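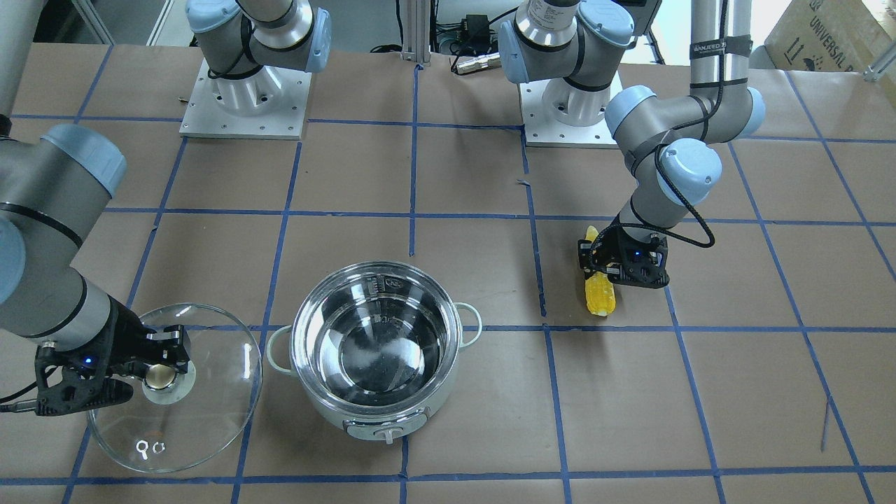
Electric pot, water in, glass lid off. The corn is next to it.

Small electric pots and corn: frequently asked questions
Asmont Kitchen Notes
Last updated July 4, 2025

Do I need an electric pot to cook corn?

No. If you have a stove and a pan with a lid, you already own everything corn requires. The electric kind makes sense in a dorm, a rental with one bad burner, or a kitchen where the stove is full. We were doubtful when we started using one and still are, a little, but it does get used in our house.

Will it boil as fast as the box says?

We wouldn't plan dinner around it. The box on ours promised a boil in 9 minutes and didn't say how much water was involved. Ours took 11 with the pot partly filled and the lid on. With the lid off we gave up watching at 19.

How much water should I use?

Less than you think. The corn has to fit too, and it pushes the level up when it goes in. Put the ears in cold, pour water over them until they are just covered, then take them out and heat the water. You'll have the right amount without a chart.

Do I have to fill it all the way to cover the corn?

You don't even have to cover it. A couple of inches of water and a tight lid will steam an ear perfectly well, and we can't taste the difference. Turn the ears once. Check that the pot hasn't boiled dry, particularly if yours has no automatic shutoff.

A whole ear doesn't fit. Now what?

Snap it in half. Some recipe writers insist that breaking the ear lets the flavor out into the water. We tried it both ways and think they made that up.

Should I add salt, sugar or milk?

Salt at the table. Sugar does something if the corn is old, though what you get is old corn that tastes of sugar. Milk scorches on the bottom of a small pot and you'll be scrubbing it for the rest of the evening.

Is a glass lid worth having?

This one we'll grant. You can see whether the water is moving without lifting the lid and letting the heat out. After that it fogs up and you're guessing like everybody else. Hold it by the knob, tilt it away from you, and let it drip back into the pot. Metal knobs can get hot – use a towel.

What do the settings on the knob mean?

On most of these pots, off, low and high, whatever words are printed there. We had a Trerora with a setting marked "Soup" and another marked "Stew" and never found out what separated them. High to boil, low to hold.

Is an enameled outside better than plain steel?

It looks nicer on a counter. Check what the inside is made of, which matters more for cooking. A pale outside shows every drip, and if you knock it on the sink it can chip.

Can I put the pot in the dishwasher?

If the heating part and controls are built into the base, assume not, unless the manual clearly says otherwise. Unplug it, let it cool, wash the inside with a soft sponge and keep the control panel dry. The lid is usually fine, but check that too.

Do you recommend the 30-dollar Drillik corn rack?

We do not. It holds the ears upright in a pot too short for upright ears. Tongs work.

How long does the corn take once the water boils?

Five minutes for fresh ears, a bit longer for ones that have been in the fridge all week. Poke a kernel with a fork and try it before you believe us.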